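# Chapter 4 - Planning and Costing a Handling Cell

Most first budgets for a robot cell are too low, and the arm is seldom the cause. At Brarkmont, where the worked figures in this chapter originate, the arm was quoted correctly to the pound. The tabletop, cabling, spare fingers and hours of setting up were not quoted at all.

The chapter treats the purchase under two headings: capital items, bought once, and running items, which return each year. Table 4.1 compares offers from Droren and Bakker on this basis. Both allow 2000 for fixtures and tooling, but only Bakker includes 172 for replacement gripper fingers.

Before asking for prices, the buyer should write down the objects to be handled. The range of shapes decides the gripper, and the gripper often decides the arm. A list that mixes tubes or bottles with small rounded items and open bowls calls for a wide opening and a camera near the fingers - both should appear as separate lines in the budget.
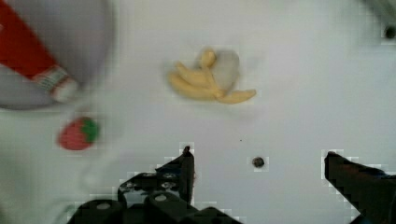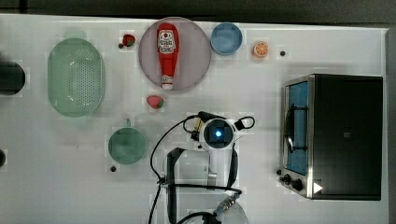 *Fig. 4.1 and 4.2. Gripper and mixed toy objects on a white tabletop. The second view also takes in a toaster oven.*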